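Draltano Hand-Held Gripper, Series 2

Home > Equipment > Demonstration recording

The Draltano is a hand-held gripper with a wide-angle camera, supplied for recording examples of everyday handling tasks. The operator carries out the task with the tool in hand, and the recordings are used to train a learning system. No robot arm is needed at the place of recording.

Two jaws close on the item from either side. Each ends in a replaceable blue-faced pad, suited to light or creased packaging as well as to firmer goods.

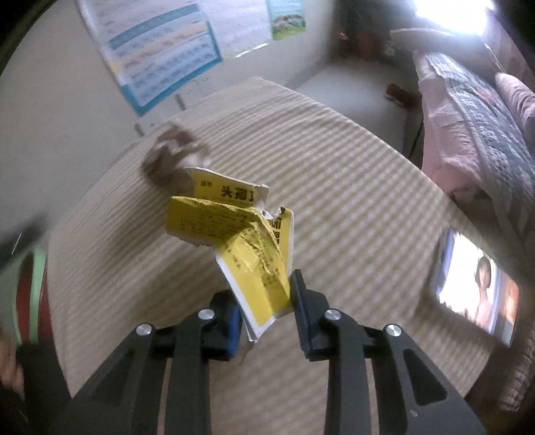
Draltano gripper holding a torn yellow medicine carton during recording in a home.

The camera is fixed to the tool and keeps both jaws in view, together with the table and much of the room beyond. Recordings may therefore be made in ordinary homes – special lighting and marked work surfaces are not required. Operators are asked to leave household items where they would normally be.

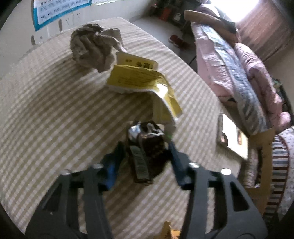 Small wrapped snack held between the pads, over a striped cloth.

Supplied with each unit:
Gripper with camera, assembled
Spare pads, 6
Carrying case
Operator's handbook

The Rilasdale sample set, recorded with this model, contains 3,034 examples across 11 household tasks. It is available on request to registered institutions.

Orders and servicing are handled by Baptista at the Zistport office. Units returned for servicing should be sent in the carrying case, with the pads fitted. Prices on this page apply to orders received after 31 March 2023 and are given on written request.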